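Small-space planting for balconies and courtyards
Speaker notes, Manon Lachance, garden club evening session
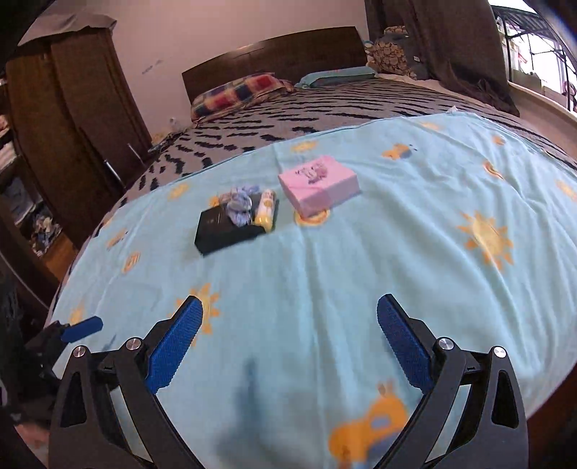 Start at 7 pm sharp. The hall lights take a minute to warm up, so have the first slide showing before people sit down. Hywel Rosser is introducing me and will do the housekeeping: tea, toilets, car park gate.

Opening

Thank Hywel. Say how many years I've been doing pots and troughs (long enough to have killed most things once). The talk is for people with a balcony, a paved courtyard or a narrow side passage. If you have a quarter-acre block you're welcome to stay, but I won't be talking about lawns.

Ask for hands: who has a balcony? Who gets full afternoon sun? Who has a tap outside? The tap question matters most. Come back to it under watering.

Explain what I mean by a container garden. Anything with soil in it that isn't the ground. Raised beds with an open base don't count tonight, they behave like ground.

Slide 2 – Know your light

Don't buy a plant until you've watched the space for a day. Morning, midday, late afternoon. Write it on the back of an envelope. Do it again in another season if you can, as the sun sits much lower in June and a balcony that bakes in summer may get no direct light at all.

North-facing is the warm side here. Somebody always has an English or American gardening book that says south. Remind them to flip it.

Reflected heat: pale rendered walls and glass balustrades throw a lot of it. My own courtyard has a cream wall and I've had hydrangea leaves go crisp in one afternoon against it. Same plant two metres away was fine.

Wind gets left out. Above the second storey, wind dries out pots faster than sun does. Windy balcony plants: westringia, correa, coastal rosemary, most of the succulents. Not tree ferns. Not Japanese maples, however nice they look at the nursery.

Slide 3 – Weight

Slow down for this one.

Wet potting mix is heavy. People work out the weight of the pot and forget the water. Use the worked example on the slide: a 100-litre trough, filled, watered, with a shrub in it, is more than one person can shift, and two people shouldn't try it on stairs.

If you're in a strata building, ask for the balcony load limit in writing before you buy big troughs. Put heavy pots near the walls or over the supporting structure, not out at the railing. Don't hang anything on the outside of a balustrade. Check the by-laws on that, most buildings forbid it.

Ways to save weight:
Plastic or fibreglass instead of concrete or glazed pots.
A perlite-heavy mix for succulents and natives.
An upturned nursery pot in the bottom of a very tall planter, so you're not filling the whole thing. Leave the drain holes clear.

Someone will ask about gravel or broken crockery in the bottom. It doesn't help drainage. Water sits in the mix above it. Put a piece of flyscreen over the hole and fill with potting mix all the way down.

Slide 4 – Pots

Bigger than you think. Small pots look good in a row in the shop and are dry by lunchtime in January.

Terracotta breathes and dries out. Good for thyme, oregano, lavender, pelargoniums. Seal the inside if you want to grow anything thirsty. Glazed holds moisture better. Metal gets hot, line it or keep it in shade. Timber is fine but raise it off the ground on feet so the base doesn't rot.

Mention the troughs I use, the long Turcotte ones. I bought mine second-hand and I've no arrangement with the maker. The plugs in the base come with the holes closed and you have to knock them out. I've met two people who didn't, and both lost everything in the first wet week.

Self-watering pots: worth it for vegetables and anyone who travels. Not for natives in the protea family, and not for succulents. The reservoir wants flushing a couple of times a year or salts build up and you'll see a white crust on top.

Pot feet on every pot that sits on tiles. Saucers only where you have a downstairs neighbour to think about, and tip them out after rain. Mosquitoes.

Slide 5 – Potting mix

Buy the premium grade with the red ticks on the bag, not the cheapest one. Garden soil in a pot turns to brick.

Safety bit, don't skip: open the bag outdoors, face away from it, wear a mask and gloves, wet it down, wash hands afterwards. Legionella is a real risk with potting mix. Say it plainly and move on.

Old mix can be used again. Tip it out, pull the roots, blend it with half new mix and some slow-release fertiliser. Don't reuse it if the last plant died of root rot or had curl grubs. For grubs, spread the mix on a tarp and let the magpies at it for a morning.

Slide 6 – Watering

Go back to the tap question. No tap means you're carrying cans through the lounge room, and you need to plan for that. Fewer, larger pots. Group them. Plants that forgive you.

Finger test: second knuckle, if it's dry down there then water. Water until it runs out the bottom. A splash every day wets the top few centimetres and the roots stay up there and cook on the first 44-degree day.

If the mix has gone water-repellent, the water runs down the inside edge of the pot and straight out. Stand the pot in a tub of water with a bit of soil wetter until the bubbles stop.

Drip kits: I run a basic one off a tap timer with a Rinine controller. It's been all right. Batteries go flat without much warning, so I change them when the clocks change. Any brand of timer will do the job if the washers are good. Flush the line before you put the end plug in.

Before a heatwave – water the evening before, again early in the morning, move what you can into shade, and drape shade cloth over what you can't. Don't feed anything. Don't prune off the burnt leaves straight away either, they're shading the ones underneath.

(Sip of water here. Check clock, should be halfway.)

Slide 7 – What to plant, sun

Herbs first as everyone wants them. Rosemary, thyme, oregano and sage together in one trough, all on the dry side. Basil and parsley in a separate one with more water. Mint by itself always.

Vegetables that earn their space: cherry tomatoes, silverbeet, loose-leaf lettuce, spring onions, chillies. Not worth it in pots: pumpkins, corn, cauliflower. You can do potatoes in a bag and kids like it, but you won't feed a household.

Dwarf citrus. Needs a big pot, full sun, and regular feeding. Watch for leaf miner and gall wasp. Below the graft, rub off any shoots you see.

Flowers: pelargoniums, kangaroo paw (the compact ones), scaevola over the edge, brachyscome for filling gaps. Scaevola will flower for months if it isn't drowned.

Slide 8 – What to plant, shade

Clivias, cast iron plant, native violet, bird's nest fern, plectranthus. For a dark side passage I'd go mostly foliage and accept it. A pale wall or a mirror fixed low will help the look more than another plant will. If you use a mirror, angle it so birds don't fly at it, and keep it out of direct sun.

Slide 9 – Case study, the Plorkton Street courtyard

Four metres by three, paved, one tree next door dropping leaves all autumn. The owners started with 20 small pots and were watering twice a day in summer. We gave most of them away and put in five large ones plus a wall trellis with star jasmine. Cost went mainly on the pots. Plants were nearly all tubestock or cuttings.

What went wrong: the first trellis was fixed too close to the wall and the jasmine had nowhere to twine. We took it down and packed it out with timber blocks – a day's work for the sake of four centimetres. Also the gardenia. It was yellow for a year, we treated it with iron chelates and magnesium, and then moved it. Moving it did more than either.

What I'd change: a bench with storage under it from the start. The bags of mix and the hose had no home and ended up by the back door.

Slide 10 – Feeding and pests

Slow-release in early spring and again in late summer. Liquid seaweed after repotting, it's a tonic and doesn't replace fertiliser. Low-phosphorus only for grevilleas, banksias and their relatives.

Aphids: hose them off. Scale: look for ants going up and down the stem, then use a horticultural oil on a cool day. Snails: go out after dark with a torch. Possums: I have no good answer. Netting helps if it's the fine mesh that wildlife can't get tangled in. Somebody in the room will have a possum story, allow two minutes and no more.

Slide 11 – A month-by-month sheet

The handout is on the table by the door. There are 100 copies, one per household please. It's written for a temperate coastal climate, so anyone up on the Wurnorov side of the range should push spring planting back a few weeks for frost.

Point out the blank column. It's for your own notes on what flowered when. After two years that column is more use than mine.

Questions

Likely ones:
Coffee grounds? Small amounts in the compost, not straight on pots.
Can I leave a plant in its nursery pot inside a nicer one? Yes, for a season, but tip out the water that collects.
When do I repot? When roots come out the base or water runs straight through. Go up one or two sizes, not five.
Olive trees in pots? Yes, if you root-prune every few years. Check the council weed list first.
Artificial turf on a balcony? It gets very hot underfoot. I wouldn't.

Hywel will call time at 8.30. Cuttings swap is at the back afterwards, label everything. Bring the spare secateurs home this time, and collect the laser pointer from the lectern.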